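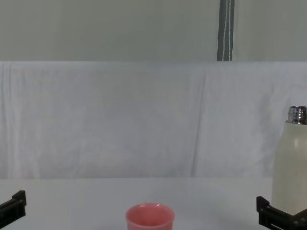 From: Réka Boros
To: housewares list
Date: Sep 8, 2018
Subject: Re: pink cups and the tall bottle

Kálmán Illés wrote:
> The pink Huvberg cups are back at Minhas, 30 to a carton.
> I think we should take two cartons for the kitchen and
> put the tall white bottles with them as a set. Same
> colour as in June, they tell me.

I'd like to hear who "they" are. In June we were told the same thing and 18 cups went back for being the wrong pink. The inside of these is lighter and a bit glossy, the outside deeper and matte. Fine by me, but is that how the old ones were? Ziad has one at his desk, so would somebody please hold the two together by a window before we order.

As for the set, I don't see it. A small straight-sided cup next to a tall bottle with a shiny silver cap looks like two things from two shelves. White and pink, all right, but the cap bothers me - it's the first thing I look at.

Also, has anyone washed one yet? Emese asked on the 9th of last month and I never saw a reply.

One carton at most from me.

Réka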